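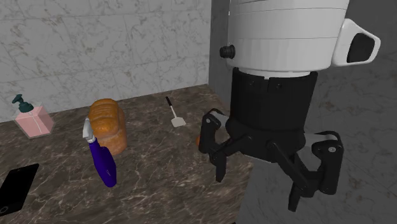 Forty-five and back on the job sites

I handed in my locker key at Halvorsen on Tuesday, May 24, 2022, after 13 years in the packing hall, and drove home with a carrier bag of mugs on the passenger seat. I didn't cry until the roundabout by Tresto, where I'd bought my lunch nearly every day (cheese and pickle, if you must know).

I'd told everyone I'd have something by the end of the month. Ha! By July I had sent off 43 applications and heard back from six. Two of those were to say the job had gone before it was advertised, so why advertise it?

The forms were the worst of it. You upload your CV, and then the website asks you to type the whole thing out again, box by box, and if you leave the page to look up your old manager's phone number it forgets the lot. One of them wanted my exam results. I'm 45! I had to ring my mum.

It was Bülent Yalçınkaya, from my old shift, who got me down to the job club in Cestska. I'd pictured plastic chairs and a lecture about firm handshakes. There were plastic chairs, I'll give you that, but there was also decent tea and a man called Tarık Dursun who went through my CV with a green pen and crossed out nearly all of page one.

"You've written what the company did," he told me. "What did you do?"

Well, I'd trained most of the new starters for years, and never had a penny extra for it. I'd sorted the rota when two people wanted the same Christmas off. None of it was in my job title, so I'd left it out, and so had Bülent, and so had the woman next to me who'd run a school kitchen.

Tedon took me on in the autumn, in the training office, four days a week. The money is £288 a month less than I was on and I won't pretend we don't feel it. We've dropped the second car and my daughter has learned to love the bus, or says she has. But I'm home by five, my knees have stopped clicking on the stairs, and on Thursdays I still go down to the club and drink their tea. Tarık has given me a green pen of my own.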